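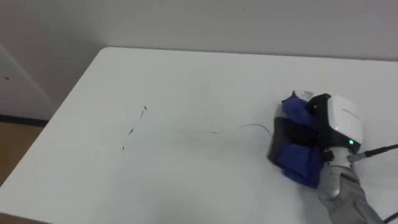 Okel 209 Work Table, White

Matte white top with rounded corners, for sorting, folding and bench work. Ships flat, legs separate. Top and leg set may be ordered individually.

Item no.: 3093
Net weight: 49 kg
Warranty: 7 years, indoor use
Finish: matte white; low glare under overhead lighting
Care: Wipe with a damp cloth and mild soap. Marker should be removed promptly with isopropyl alcohol. Do not use scouring pads; they polish the finish and leave glossy spots.

Comments (2)

benchleft: Does the leg set fit the older Levach top?

tmk_shop: No, the hole pattern is different. Dry-erase marker comes off mine fine, permanent leaves a shadow.

Related items
Okel Leg Set, Gray
Levach Side Shelf
Clanov Cable Tray

Contact | Shipping and returns | © Gál Workroom Supply | Back to top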